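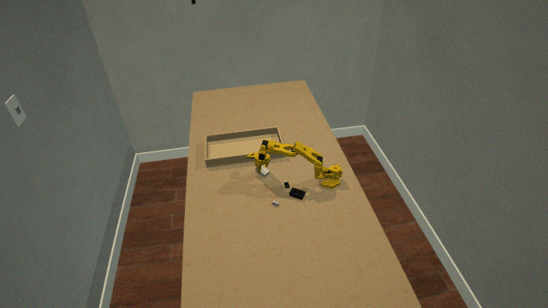 Sim view, yellow arm over the table, gripper down by the white cube and the tray.

Ticket: Planner stalls at pre-grasp on white cube
Component: Kuter (motion planner)
Status: Fixed, waiting on merge

October, 9:40
Kuter times out on the white cube next to the tray. It reaches pre-grasp fine, then burns all 3,000 iterations trying to descend. Same seed on the Prusulbridge machine does the same thing, so at least it's repeatable!

10:15
Turned off tray collision and the plan came back right away. So the cube pose from Deng is good and the tray is the problem. Getting warmer.

11:05
Found it, and it's a fun one. Pakari was exporting the tray's collision mesh as a convex hull, so the planner saw a solid block where the open inside should be. The hull also gets 20 mm of padding on every side, and that padding reached right into the finger path. Drop the padding and the descent works, but placing into the tray still fails, as you'd expect with a solid block.

13:30
Switched the tray to five boxes (floor plus four walls) and set padding to 5 mm for static objects only. Ran 20 seeds: 19 planned. The odd one used 2,591 iterations and then failed the final joint limit check - different bug, I'll open a separate ticket.

14:10
To try it: pull the tray-boxes branch, clear the Pakari mesh cache, restart Kuter. If you skip the cache step you will get the old hull back and wonder what happened (I did, twice).

Still to do: check the black block for the same export setting.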